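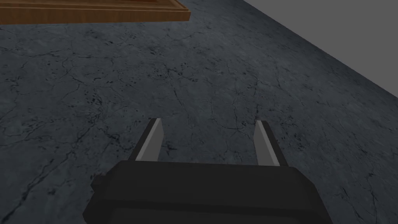 3. Household storage and the keeping of paper records

3.1 Setting and sample

The survey was carried out in four housing areas, Endwood, Walow, Mabuza and Clanlow, which were chosen because they differ in the age of the buildings and in the size of the average dwelling. Endwood and Walow consist mainly of terraced houses built before central heating was common, and most of them have a cupboard under the stairs. Mabuza is a district of flats with shared basements. Clanlow is the newest of the areas, and few of its homes have any storage space outside the living rooms and bedrooms.

Letters were sent to all addresses on the local registers. Completed forms were returned by 411 households. Of these, 16 were set aside because the first page had been left blank or because two members of the same household had each returned a form. The remaining forms were entered by Charmaine Mabaso and checked against the originals by Pieter Naidoo. Differences between the two readings were settled by the second author.

The survey form asked what kinds of paper the household kept, where they were kept, who decided what should be thrown away, and when a kept paper had last been needed. A paper was counted as kept if the respondent could name the place in which it would be found. This definition leaves out papers that a household possesses without knowing where they are, and the effect of leaving them out is taken up in Section 5.

3.2 Where papers are kept

Respondents in Endwood and Walow most often named a single fixed place, usually a drawer or a box, and several gave the name of the relative who had first chosen it. In Mabuza the answers were divided between the flat and the basement. Papers concerning the dwelling itself, such as leases and meter readings, tended to stay upstairs. School reports, old letters and the papers of deceased relatives were more likely to be moved down. Households in Clanlow named the widest range of places, including kitchen shelves, wardrobes, suitcases and the boots of cars.

The move from one place to another was seldom described as a decision. Respondents wrote that papers had "gone down" or "ended up" somewhere, and in the follow-up interviews conducted by Ebony Ruddock many had difficulty in saying when this had taken place. A move of house was the exception. Those who had moved within the previous two years could often list what had been discarded, and some regretted particular items. One respondent in Walow had thrown out a set of rent books in July and had been asked for them by a cousin before the end of the same month.

3.3 Who decides

In most households one person was named as responsible for papers. Where two adults of the same generation shared a home, the person who opened the post was usually the person who kept the results, although this did not always extend to older family papers. These were more often left in the care of the person whose family they came from, even when that person took no part in dealing with current bills and letters.

Children were rarely consulted about their own school reports and drawings. Adult children who had left home were consulted more often, generally by telephone and generally when space was short. Karla Magaña, who interviewed the respondents in Clanlow, noted that such calls were remembered by both sides as awkward, and that the usual outcome was a further period of storage.

3.4 Papers kept without a purpose

The form allowed respondents to mark a paper as "kept for no reason". This answer had been included at the suggestion of Johannes Nkosi following the pilot, in which respondents had written similar phrases in the margins. It was chosen most often for instruction booklets, guarantees that had run out, and bank statements from closed accounts.

The answer should be read with some care. When asked about it in interview, respondents often supplied a reason after all: the booklet had a good drawing of the fuse box, or the statement showed an old address. It is possible that the wording of the form encouraged people to describe as pointless what they found hard to explain in a few words. A revised form, with a blank line in place of the fixed answer, has been prepared for the second round of the survey, which will be sent to 400 addresses in Endwood and Clanlow.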